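About Us

Dolwood sells spices, salts and seasonings in jars and small bottles, and we refill them when you bring them back. The shop opened on Rirkano Street in February with 40 products. We now carry 215. Orders are packed in the back room from 7 a.m., and the store opens at 10.

Each order gets its own bin. Tall bottles and wide jars go in together, in two rows, so that every lid can be checked from above before the order is boxed.
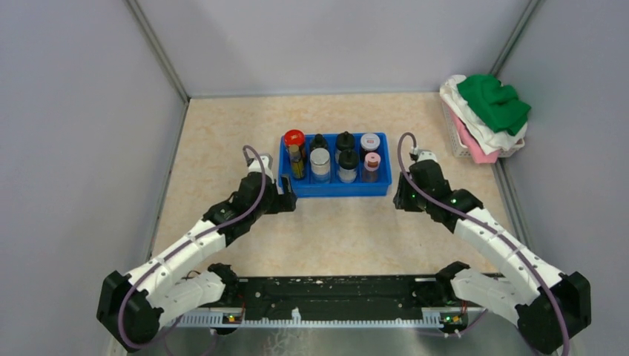

Merja Kiiskinen wrote to us that she keeps hers the same way at home, in one tub on the counter, and that she stopped buying cumin twice once she could see all the lids. She also asked for smaller jars of the hot blends. We added those in the spring.

Our Containers

We don't sell one standard jar. Some blends come to us already packed by Csizmadia, our paprika supplier, and those stay in the container they arrive in. The rest we fill ourselves, in sizes up to 900 grams. Lid colors vary with the supplier and are not a code for what is inside, so please read the label.

Small seasoning containers with a measure on the cap are the ones customers ask for most. A cap marked 0.5g suits salt and strong spices, where a heavy hand spoils the pot.

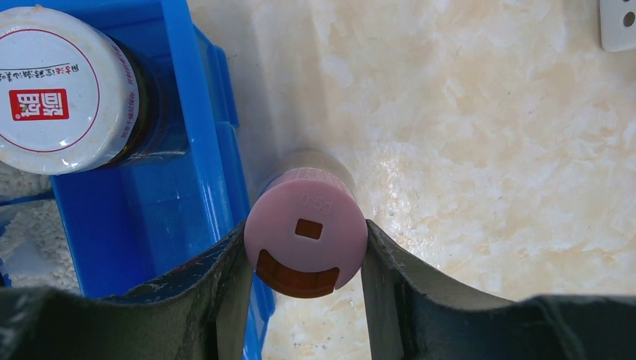
Refills and Returns

Bring back any clean, dry container with its lid. Last year we refilled 1,582 of them. Caps that no longer close are replaced free of charge. Zoment picks up the cracked ones once a month.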